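Two-Arm Bench: Gripper Comparison and Safety Checklist
Kitomstead workshop, December 30, 2024
Unit: Zullholm twin-arm kit, stock wrist cameras
Under trial: Rikia standard fingers against the Ruotsalainen long fingers
Status key: OK / WATCH / FIX

I've kept the order from the July checklist so the two can be read side by side, and my comments go under each item the way they did last time. Sorry in advance, some of them ramble.

1. Power and stop button
OK. Stop button cuts both arms, tested at the start and again after lunch. I'd still like it moved to the left side of the bench (I'm left-handed and I keep reaching across myself), but that's a grumble and it doesn't need a work order.

2. Finger condition
WATCH.
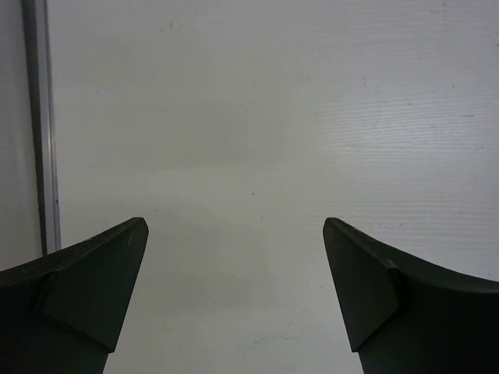

The finger screws got a quarter turn each before I ran anything, and I marked them with paint pen so I'll know if they back out. On the fingers themselves I went looking for nicks and mostly came up empty -- there's a faint pale scuff on the upper rim of the left one, close to the tip, and I've written it down so we can see whether it grows. Both tips sit at the same height with the jaws open, near enough for me. If you swap sets, please check this again before you trust your numbers! I lost most of a morning in July to a finger that was seated crooked.

3. Open and close cycle, no load
OK. Ran 10 cycles per arm on each set of fingers. The Rikia set is quieter. The Ruotsalainen set has a bit of a click at full open that I don't love, and I'm fairly sure it's the stop tab touching the wrist housing. Worth a dab of something soft there before the next round.

4. Cables
WATCH. My usual complaint. The loops need enough slack for the wrist to roll all the way over, but every centimetre of slack is a centimetre that can drop into the work area, and the long fingers make it worse by holding the wrist up higher.

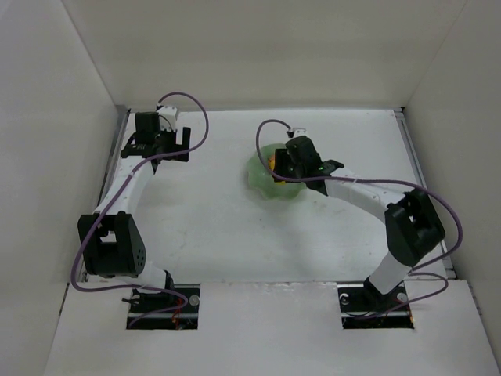 So I set the slack with the arm at full reach and then go back and check it folded, and I do that for each arm on its own before I let the two move together. Don't use zip ties on the elbow. I did, once, and it sawed at the jacket. Hook-and-loop only, please, and leave it loose enough to slide a finger under.

5. Shared space between the arms
FIX. The software limit that keeps the arms from crossing was still set for the shorter fingers, and I only caught it on a slow jog. Somebody could easily have run that at full speed (me, for instance). I've put the new limit in the Zullholm config as profile 7 and left the old one alone. Pick the right profile when you change fingers, and do the first pass slow, hand on the stop.

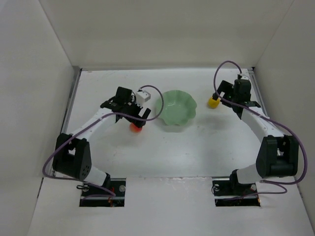 Item 5: both arms over the work surface, empty green bowl between them, one small object to each side.

For what it's worth, I liked the bowl job for comparing fingers. Picking up is one thing, but letting go over a wavy rim is where a clumsy finger shows itself, and the long set is more forgiving of a sloppy approach angle. The short set is the one I'd choose for anything small and round, though -- I feel like I can place it where I mean to.

6. Wrist camera view
OK, with a comment. Focus is fine and I haven't touched the exposure. What I'd ask the next person to watch is how much of the target disappears behind a finger on the way in. It matters when you're teleoperating, and it matters more if you're planning to do anything clever with the pictures afterward.
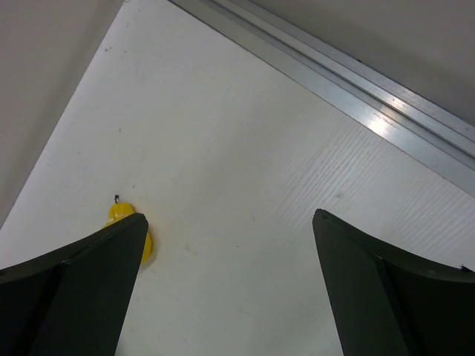 Item 6: wrist view, yellow toy pear partly hidden by the left finger. Bright reflection on the metal track at upper right.

I'd also like to try tilting the bench lamp a little. Glare off metal has fooled the auto exposure on me before, and a lamp is cheaper to move than a camera.

7. Work surface and rails
OK. Wipe down with a damp cloth, no solvent. Scuffs are cosmetic. Rail bolts checked with the small wrench, nothing moved.

Open items
- Soft pad for the stop tab, Ruotsalainen set
- Second person to confirm profile 7 on a slow jog
- Lamp angle
- Order more hook-and-loop, part bin 3066

Leave the Rikia fingers on until the pad is in. Initial the sheet on the clipboard when you've read this.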